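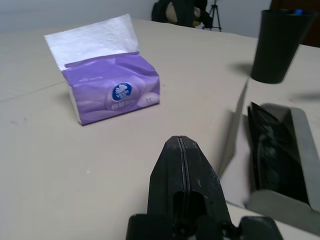
1/ The tissue question
Our shared workroom has paid $2,390 for a "surface reset" course from an outfit called Wekard. What we've got so far is a pack of tissues on the table and a plate to put the scrunched ones on. I have questions, and they won't fit in one post.

2/ Starting with the tissues. Purple wrapper, puffy little cloud shapes, round dark blue logo with a white thingy in it that could be a flower or could be a swan. The handout calls this an "anchor item". The idea is that if there's one pleasant object on a table, people stop dumping their junk around it. I would like to see the study. Jarmila Tóth asked for the study at the session and was told it was "more of a practice".

3/ I'll concede the first sheet stands up beautifully. Full fan, nice quilted texture, like a serviette at a wedding. But I've bought enough tissues in my life to know the first one is a show pony. By the middle of a pack you're digging around in the slot with two fingers and swearing.

4/ Emília Šimek reckons soft packs beat boxes because they flatten as they empty and you can shove them in a drawer. Fair enough in a drawer. On a table I'm not convinced. They slump. They slide when you pull. With a box you can at least take one while holding a cuppa.

5/ Now the plate. The rule says used tissues go on "a dedicated dish of a calm colour", and you empty the dish at the end of the day. Calm colour has been interpreted as pale green.

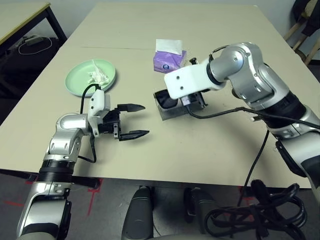

Calm-coloured dish in service, tissues up the back.

6/ My objection to the dish is that we already own a thing for rubbish and it's called a bin. The handout says a bin is "out of the sightline", so people leave their scraps on the table. Right, so we've solved scraps on the table by putting them on a plate on the table. Colour me doubtful.

7/ Someone replied to 6 that a plate is fine for pencil shavings, crumbs, the odd tissue you've only used on a spill. Yes, OK. I do that at home with teabags. I draw the line at noses. Anyone with a cold can walk to the bin, it'll do them good.

8/ The other claim I want to poke at is that a beige table "reads cleaner". It reads cleaner from the doorway. Get down close and ours has faint scuffs and specks on it. I went looking for a spray that would shift that sort of thing and ended up with Flendard, which has a lemon on the bottle and a smell that's never been near one. I tried it on my own desk first. The scuffs are still there. Dish soap on a damp cloth did the same job for a good deal less.

9/ And don't use tissues for wiping down, whatever the course says. They go to bits. You finish up with white fluff all over the surface and then you need a cloth to clean up after the tissue. A microfibre, wrung out properly, done along the length of the table and then once across. My nan could have run this course for a packet of bikkies.

10/ Where I'll give them some credit is the pen thing. One cup, one pen, kept near the tissues. I rolled my eyes at that one too, but I've worked in places with a mug of forty dead biros and I know which I'd take.

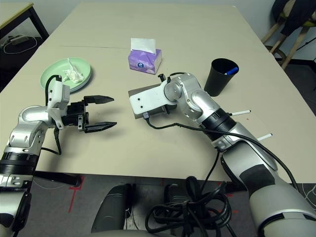

The catch is whether it survives. A cup with a single pen in it is an invitation, and I give it until December before there's a ruler, a butter knife and somebody's allen key standing up in there as well.

11/ Cost, for those asking. The tissues we could have bought without guidance. Same for a plate. Same for a cup. The handout runs to 2 pages and one of them is a breathing exercise. I don't doubt the people who wrote it believe in it, I just don't see what was taught.

12/ Jarmila's counter-argument is that the room does get wiped more often now because everyone's been told somebody will check. Possibly! I'd want to see that hold up once the checking stops. Emília says I'm being a grump and that I took a tissue on my way out. I did take a tissue. I put it in the bin.

13/ Will report back when the pack's empty. If anyone has a soft pack that doesn't skate across the table when you pull one out, tell me what it is, and please don't say double-sided tape, I've already had that from three of you.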